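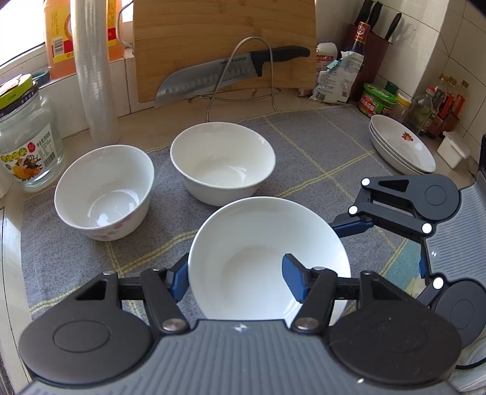 Murnbridge robotics club: the bowl thread

1/ Right, I promised the club chat I'd write this term up properly, so brace yourselves, it's a long one. We're the grown-ups' evening group at Murnbridge, 11 of us, mostly people who like taking things apart. Our project is teaching a robot to put the crockery away. That's it. That's the whole dream.

2/ Our robot is called Yeoman. It has two arms and no sense of urgency. It learns by copying, so before it can do anything at all, we have to do the job ourselves with a pair of hand-held grippers and record every go.

3/ Why bowls? Yvonne Mapplebeck picked them and I've been cross with her ever since. A mug has a handle, a plate sits flat in a stack. A bowl is a slope all the way round! Squeeze it too low and it rides up out of the fingers, squeeze it too high and it tips.

4/ We do the recording in a kitchen because that's where bowls live. Put some cloth down first, by the way. Bare tile is noisy and china skids on it. A thick woven one with big squares is lovely, you can say "start from that line" and everyone knows which line you mean.

5/ The routine for one go, for anyone joining us next term:
Bowls out on the cloth, open side up.
Grippers in, open, one either side of the bowl you're after.
Stop there for a breath.
Close, lift, move, lower, let go.
Back to where you started.

6/ The stop for a breath was Walid Twal's idea. I used to swoop in and grab, which felt very slick, and my recordings were rubbish. Yeoman copied the swoop and went sailing past the bowl every time. Slow is good. Slower than that, Keith.

7/ (Keith Pickering has asked me to point out that his were the cleanest recordings in the first batch. They were. He's still too fast.)

8/ Numbers, for those who like them: we've kept 226 goes so far and thrown out 13. Most of the thrown-out ones were me forgetting to press start. One was a very good go, too, possibly my best, and it's gone forever.

9/ Things I've changed my mind about. I thought we should clear the counter completely, pantry bits, chopping board, the lot. Iwona Kaczorowski said leave it all where it is, a real kitchen has clutter and Yeoman had better get used to it. We tried training on a bare table back in the spring and it went to pieces the moment somebody put a bottle down.

10/ So the bottles stay, the jars stay, the board stays. We do shuffle the bowls a bit between goes so it can't just learn one spot off by heart.

11/ The bit I like most is the pick-up. You get the blue pads flat to the outside of the bowl, one each side, and bring it up only just clear of the mat. No heroics. If it's going to slip you want it to slip from there.

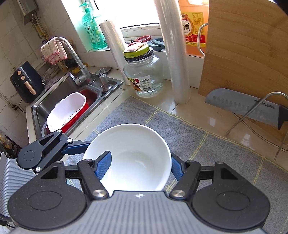 12/ Question I get every single week: do you have to be able to code to join in?
You don't need any coding for the recording side, just steady hands and some patience. Dean Tapley looks after the training software and he'll happily show you that part if you fancy it, but plenty of us never touch it.

13/ Next up is stacking, one bowl inside another. I've had a practice with the grippers and it's horrible! The fingers want to be exactly where the second bowl is. Yvonne reckons you let go early and let it settle, I reckon you hold nearer the rim. We've got 2 batches planned, one her way and one mine, and whoever loses brings the biscuits.

14/ We're showing Yeoman off at the December open evening, so if you want a go before then, now's the time. Long sleeves rolled up please, they catch in the linkages. Message me or Iwona and we'll find you a slot.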